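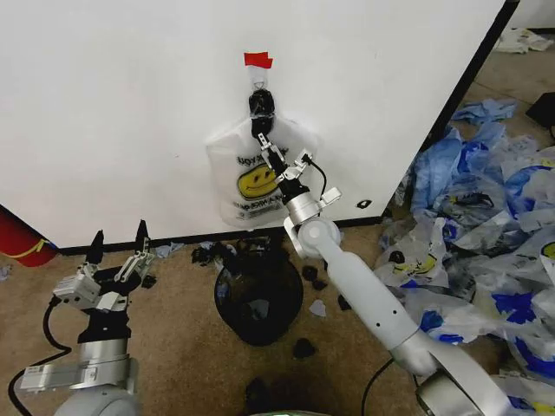 Pince droite refermée sur le nœud noir, en haut du sac suspendu.

Compte rendu de la réunion « pinces », 1er septembre 2018

Rédaction : moi, comme la dernière fois (on avait dit qu'on tournerait !)

1. Comparatif des pinces
On a commencé par là parce que tout le monde voulait en parler. Lucimara Rangel a repris ses notes sur les deux modèles, Jakex et Lelico. Sur 60 essais chacun, Jakex tient mieux le plastique fin, Lelico se referme plus vite mais pince parfois deux épaisseurs d'un coup. J'ai défendu Lelico un bon moment — je l'aime bien, cette pince — et je me suis retrouvé tout seul. On garde Jakex des deux côtés jusqu'à nouvel ordre, Lelico reste montée sur le banc pour les tests d'usure.

2. Ouverture du sac à deux bras
Gros débat sur la force de serrage. Je proposais 55 % pour les deux mains, Lucimara préfère baisser seulement à gauche. On essaiera les deux réglages, avec le même lot de sacs, sinon on va encore comparer n'importe quoi.
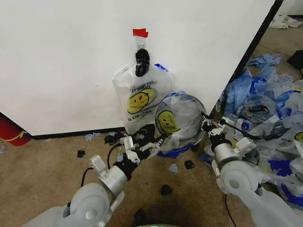

Les deux pinces écartent les bords d'un sac, un autre est accroché au mur.

Question posée en passant : est-ce qu'on compte comme réussie une ouverture où le sac est tenu mais reste à moitié fermé ? J'ai dit oui, on m'a répondu non, donc c'est non. Il faudra relire les 847 essais déjà notés, je m'y colle (merci de ne pas me relancer avant la prochaine fois).

3. Contrôleur
Cieślak nous a envoyé le nouveau micrologiciel. Le retard entre bras gauche et bras droit nous embête depuis mars, on l'installe d'abord sur le bras droit. Le ticket chez eux porte le numéro 1021, à rappeler dans tous les mails.

4. Divers
Le rapport pour Pravumby : Lucimara écrit la partie pinces, moi la partie commande.
Câbles des poignets : revoir le passage des gaines avant la prochaine série.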